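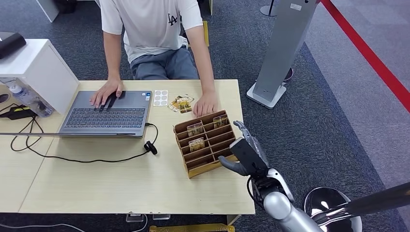
3.2 Collecting demonstrations

Every demonstration in the Sendska set was given by remote control. The operator wore a tracked glove and a headset showing the view from the robot's head camera, and had to place wrapped snacks into the slots of a desktop organizer. We picked this task because a child can do it in seconds, a comparison our operators came to resent.

Figure 4. The snack-sorting task from the robot's head camera, with three packets in the organizer and two on the table.

A second person sat across the table for the whole session. On paper this role is called "scene reset." In practice it meant putting packets back on the table, starting and stopping the log from a laptop, and keeping a straight face. We asked the second person to stay silent during a trial, after early recordings in which advice was given freely and followed badly.

We recorded 800 trials and kept all but 143. The rejected ones fall into two groups. In most, the operator lost track of depth and closed the fingers on air, sometimes with great confidence. In the rest, the packet reached a slot, but by a route we did not want a policy to learn, such as being swept across the table until it ran out of table.

Hand guiding, where the teacher moves the arm directly, was tried first and given up. It produced smoother paths, but the teacher's own arms filled the camera view, and the policy trained on those trials seemed to wait for them to turn up. Haugen met the same problem with the Norkton gripper and solved it by masking the arms out. We solved it by buying the glove.

Operators improved quickly over their first hour and then slowly got worse, which we put down to the headset. Sessions were therefore limited to 4 short blocks with a break after each. Packets crushed during a block were replaced before the next one began.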